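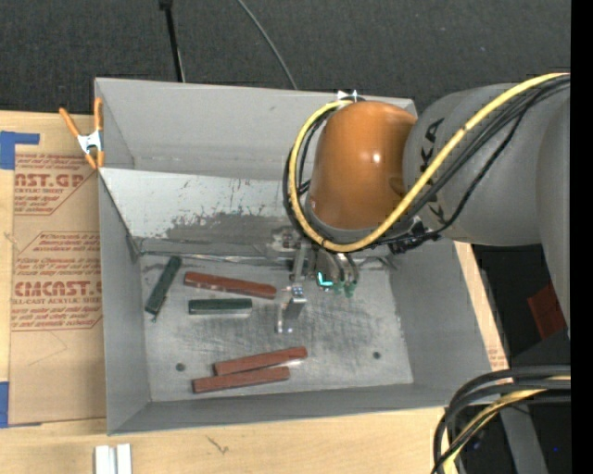
Slim blocks in green and reddish brown, in a grey bin with high walls.

How to sort and store a mixed lot of blocks

By Jacobus Mabaso

20th September

My wife and I keep the games cupboard at the Hartley community hall, and blocks are the thing I am asked about most. People bring them in bags, in shoe boxes, once in a cooking pot. After some years I have a method which works for me, and I write it down for anybody who has the same job.

What you need

– one big bin with high walls
– 4 smaller boxes with lids
– two soft cloths, one damp and one dry
– a sheet of fine sandpaper, if your blocks are bare wood
– labels and a dark pen

Step 1. Choose the bin

Take a bin that is much larger than you think. When the blocks lie flat with space between them you see the colours at once, and you can pick up one without moving its neighbours. High walls are good because slim blocks like to jump out when you tip the bag. A metal floor is strong but noisy, and it gets scratched after a while. This does not hurt anything. If the noise bothers you, lay a tea towel inside.

Put the bin on a table and not on the ground. Your back will thank you.

Step 2. Tip in a small amount

Do not empty the whole bag. I made this mistake with the Onura set, which has 50 pieces, and I was digging in a heap for the whole evening. Tip a handful, spread it with your palm, and finish it before you take more.

Step 3. Sort by colour first, then by length

Colour is quicker for the eye. Dark green and reddish brown are easy to tell apart in daylight, but under a yellow lamp they come close to each other, so sit near a window if you can. Take out all of one colour before you start the next one.

After this, stand the blocks of one colour on their ends in a row. The short ones show themselves.

Step 4. Clean and check

Wipe each block with the damp cloth, then with the dry one. Run your thumb along the edges. A rough place on bare wood needs only a few strokes of sandpaper. Painted blocks with flaking colour I put aside, and small children do not get them.

Step 5. Pack them flat

Lay the blocks side by side, all in the same direction, and turn the next layer across the first. Write the colour and the number of pieces on the lid. In my Raltura box there should be 19, and one is missing since March.

If a block does not belong to any set, keep it anyway. I have a box for these and it is the one the children ask for.

12 shares · 3 comments

Related
Fixing a jigsaw box with split corners
Which glue for wooden toys?
Labels that stay on in a damp cupboard
The Cikedness board game: a list of all the parts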